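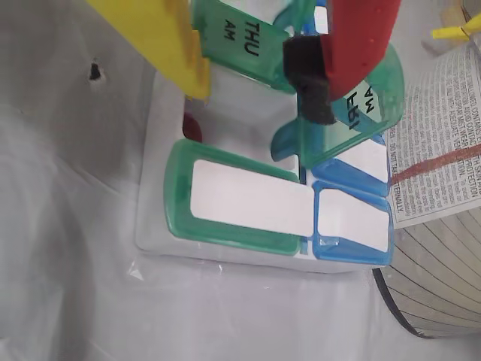 The Brenon Token Tray keeps counters, dice and small cards sorted during long board games and tabletop campaigns. It comes as a base with 12 lift-out cups and a clear cover that snaps down over the whole set. Plenty of players start out with a weekly pill organizer, the kind with green and blue flip lids marked THU AM and FRI AM, and for a handful of wound markers that works fine. The Token Tray is for games with more pieces than that.

Each cup has a curved floor, so flat cardboard tokens slide up the side when you press on one edge. Cups lift out one at a time and can be passed around the table. The cover holds them in place when the tray is stored on its side – tested with a full load of 482 mixed tokens.

Two base sizes are available. The Standard fits inside most square game boxes. The Long is made for shelf storage and takes 4 extra cups.

What's included
Base in charcoal or sand
12 cups (16 with the Long)
Snap-on cover
Sheet of blank write-on labels

Care
Wash by hand in lukewarm water. Do not put the cover in the dishwasher. Pencil wipes off the labels, permanent marker does not.

Compatibility
Cups from the older Brenon Flilora tray fit the Standard base but sit slightly low. The Flilora cover does not fit either size. Card dividers from the Pluka range can be used in the two end cups only.

Availability
Charcoal is in stock in both sizes. Sand in the Long size is back in September – orders placed now will ship then. Spare cups are sold in packs of 4. For club orders, write to Latrice Marchetti at the sales desk and include the delivery address.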